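Août, 7 heures du matin

Repris le tableau du budget avant que les autres arrivent. Il reste 3 603 euros sur la ligne équipement et il faut que tout soit engagé avant la clôture, sinon la ligne repart au pot commun et on ne la revoit pas. J'ai relu la proposition de Griltwood en entier, y compris les conditions de garantie que j'avais sautées la première fois. Le délai annoncé est long, les frais de port ne sont pas compris, et le jeu de doigts de rechange est vendu par paire alors que j'en voudrais trois pièces. Je leur ai écrit pour demander un prix à l'unité.

Cernarden a répondu hier soir. Leur contrat d'entretien coûte moins cher que je ne pensais mais il ne couvre ni les câbles ni les pinces, donc justement ce que nous usons. J'ai mis leur offre de côté sans la refuser. On pourra toujours y revenir pour la deuxième année, quand la garantie d'origine sera tombée.

Fin de matinée

Deux heures passées près du poste de la cuisine pour établir la liste de ce qu'il faut vraiment acheter. Je ne veux pas refaire l'erreur de l'an dernier, quand on avait commandé sur catalogue, depuis le bureau, et reçu une caisse de supports qui n'allaient sur rien. Cette fois je note poste par poste, avec la référence en face quand je la trouve.

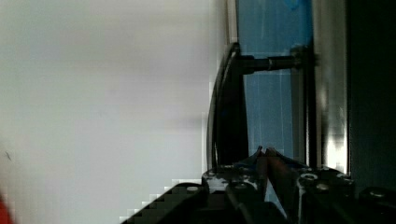 Pour la visserie, j'ai décidé de ne plus commander au détail. Un assortiment complet revient à 63 euros chez Botha et nous durera l'année, alors que les petits sachets finissent toujours par coûter le double avec le port. J'ajoute un flacon de frein-filet et un tournevis dynamométrique, le nôtre étant parti à l'étalonnage au printemps et jamais revenu. Il faudra que je relance. En attendant je prévois le remplacement, tant pis si on en a deux.

La question plus lourde est celle du second poste. Le dossier prévoit un deuxième bras à la rentrée, avec sa table, et personne n'a chiffré la table. Or une table rigide, percée et bien plane, ce n'est pas un meuble de bureau. Travton en fabrique sur mesure mais demande un plan coté. J'ai promis le plan pour la fin du mois. Il faut donc que je mesure la nôtre, que je décide si on garde la même hauteur, et que je vérifie que la porte du local laisse passer le plateau — ce dernier point m'inquiète un peu.

Après-midi

Mangé vite. Appel de Griltwood vers 14 heures : ils acceptent l'unité, avec un supplément que je trouve correct. Je leur ai demandé un devis daté, parce que la comptabilité ne prend plus les courriels comme pièce justificative. Ils l'enverront ce soir ou demain.

J'ai ensuite repris la partie accessoires, celle qu'on bâcle toujours. Les objets de manipulation n'ont jamais eu leur propre ligne, on les payait sur les fournitures courantes, et chaque fois il fallait se justifier. Je crée une ligne à part, plafonnée à 75 euros. Avec cela on peut renouveler la dînette et la petite vaisselle sans demander l'avis de personne.

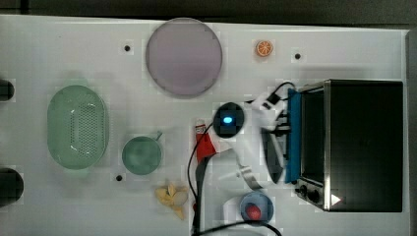 Le plus difficile à chiffrer reste le double des accessoires pour le second poste. Si l'on veut comparer les essais d'une table à l'autre, il faut les mêmes objets, ou des objets assez proches pour que la différence ne compte pas. Pour la passoire vert menthe et le petit bol bleu, n'importe quel magasin fera l'affaire. Les aliments en jouet, banane à moitié épluchée et rondelle d'orange comprises, se vendent en coffret, je prendrai deux coffrets identiques. Le mini-four, lui, ne rentre pas dans les 75 euros et doit passer en équipement. J'ai hésité à en chercher un d'occasion, mais sans facture en règle il ne sera pas remboursé. Je le mets au prix du neuf.

Reste le câblage. J'ai compté plus de 7 mètres de gaine pour le second poste, en tenant compte du passage derrière l'armoire. Griltwood n'en vend pas, Botha si. Je groupe avec la visserie pour ne payer qu'un seul port.

Soir

Tableau mis à jour et enregistré sous un nouveau nom. Le total passe, de peu, à condition de reporter la table sur l'exercice suivant et de laisser Cernarden de côté. Je n'aime pas beaucoup commander un bras sans savoir sur quoi on le posera. Demain, mesurer la porte en premier, puis appeler Travton.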